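Troketti FAQ: teaching two arms to handle floppy things

Last updated 29/06/2024

I get a lot of the same emails about this project, so I've put my answers in one place.

What is Troketti?
It's my method for training a two-armed robot on thin, bendy stuff – posters, mostly, plus some fabric. The policy learns from demonstrations, and a small add-on called Plimus guesses how the sheet will sag a moment from now.

Why posters?
They're cheap, they're annoying, and they punish sloppy timing. Pull too hard and you get a crease. Let the arms drift together and the middle bows out. A stiff board lets you get away with so much more!

How does it hold the sheet?
By two opposite corners, one gripper each. The other corners are left to hang, and I want the policy to cope with that. Plimus cares most about the bottom edge, where the curve tells it a lot about how much slack there is.
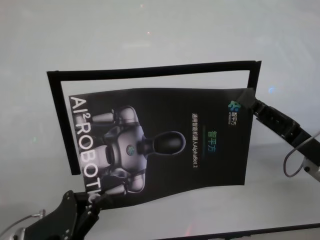
How much data did you use?
2178 demonstrations, all teleoperated. I threw out the ones where I dropped the sheet in the first few seconds (my fault, usually) and kept the ones with a messy recovery in them. Those recoveries helped more than I expected.

Does it beat the baseline?
On posters, yes. Prunari, the baseline I compare against, creased the sheet almost 7 times as often in my tests. On fabric the two are pretty much tied, and I don't have a good explanation yet.

Does glossy paper cause trouble?
It did at first. Reflections confused the depth estimate, so now the policy leans on color images and gripper position – depth is only used for the first approach.

Can I run it on my own arms?
Probably, if you have two of them with 6 joints or more each. I've only tried it on the Haldane setup, so expect some tuning.

When is the code coming out?
July, if the cleanup goes well. The training scripts will come first and the demonstrations after that.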